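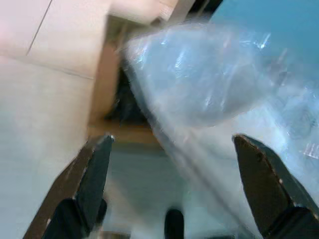
**Trulidberg data collection - working meeting, May**

Present: Toon Hendriks (chair), Suryani Liew (minutes), two operators from the day crew, one reviewer
Apologies: Orakzai labelling team
Start: 9.30

## 1. Previous minutes

Accepted with one correction. The item on storage should read "wrist and head streams", not "wrist stream only".

## 2. Progress on the bag and box task

Toon reported that the current block calls for 600 accepted episodes of the bag and box task, out of 2,000 across all household tasks in this phase. The remaining tasks keep their present order. No change to the total is proposed.

Suryani asked whether episodes in the bedroom setting count toward the same block as those from the other rooms. Agreed that they do, provided the room is entered in the metadata field before the first episode and not filled in afterward.

## 3. Clear plastic in the wrist view

The reviewer raised blur in the wrist stream. When the arm moves quickly near the film, the folds and highlights smear and the outline of the bag is hard to place. The labelling team has been marking these stretches as "contact unknown", which removes them from the grasp set.

Discussion:

- Toon does not want blurred episodes thrown out as a class. The trained policy will meet the same blur when it runs, and a set made up only of sharp views would mislead it.
- Suryani agreed for the approach, but asked for a slower final move before the fingers close. Labellers need a few clear views to fix the start of contact.
- One operator pointed out that slowing down changes the style of the demonstration. Older episodes would then differ from new ones in the last part of the reach.

Decision: operators slow down for the final approach only. New episodes carry a style tag so the two groups can be separated in training. Existing episodes stay in the set.

## 4. Grasp point

There was a long exchange on where to take hold of the bag. The written instruction says "near the opening", and operators have read this in different ways. Some close on a single fold, others press the fingers in and gather the film first. Both are valid. What matters for the label is that contact is made on the bag itself and that the box flap is not pinched along with it.

Toon prefers to keep the variety. Suryani will reword the instruction to say that any part of the film may be grasped, and that an episode with a pinched flap is saved but marked as a failed grasp. Failed grasps are to be kept in a separate folder for the recovery set.

The labelling guide will carry a head view of the gripper pressed into the film over the open carton, with the plastic bunched at the fingertips, as the reference for "in contact". 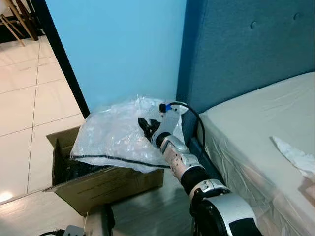

## 5. Box placement and resets

The box has been going back to nearly the same spot after each reset. Agreed to turn or shift it every 20 episodes and to log the change. Flap position is to vary as well - fully folded out, half raised, or left as it falls. The bag is to be shaken out between episodes so that old creases do not repeat.

Maximum session length stays at 45 minutes per operator. A request to extend it was declined.

## 6. Files and transfer

Irport has asked for both streams to share one clock before upload. Prudent, our checking script, will now reject any episode where the streams start apart. The reviewer will rerun it on the stored episodes and list those that fail. Nothing is to be deleted until Toon has seen the list.

## 7. Actions

| Action | Owner |
|---|---|
| Reword grasp instruction | Suryani |
| Add style tag to the recording form | Suryani |
| Rerun Prudent on stored episodes | Reviewer |
| Confirm failed grasp folder with labelling team | Toon |
| Add box position to the session log | Operators |

## 8. Other business

Colour settings on the head camera were raised and held over to the next meeting.

Closed 10.25.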